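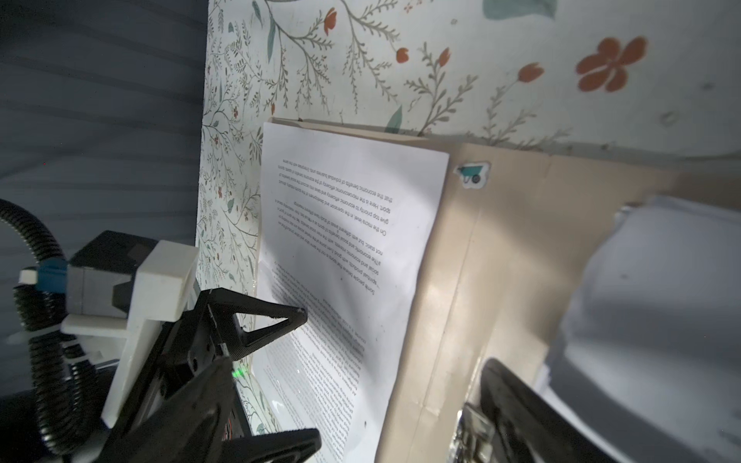
Wrist camera view: a gripper finger touches a printed page propped against cardboard. Credit: Gindgate

Gindgate releases paper-handling results from the Kusuma method

29 September 2023 – Paper is a pain. I'm Shirin Mahmoudi, I lead the manipulation team at Gindgate, and I've spent more time than I'd like to admit watching single sheets slide away from very expensive hardware. So I'm really happy to share our latest numbers!

Our method, Kusuma, learns from the wrist cameras alone, with no overhead view and no markers on the page. We trained it on 200 demonstrations, which Oduor Athumani and Yurii Stelmakh recorded by hand starting in May (thank you both, and sorry about your shoulders).

We then ran 105 trials with sheets the system hadn't met before – creased ones, curled ones, pages in half shadow. It missed the grasp in 34 of them. Our older controller, Endix, missed a lot more, and it hated shadows.

Curled corners are still our weak spot, and Siamak Hassanpour is working on those now. We'd also love to try thinner paper.

The write-up and the trial logs are free to anyone who asks. For copies or interviews, contact Banafsheh Shahbazi at the Gindgate press desk.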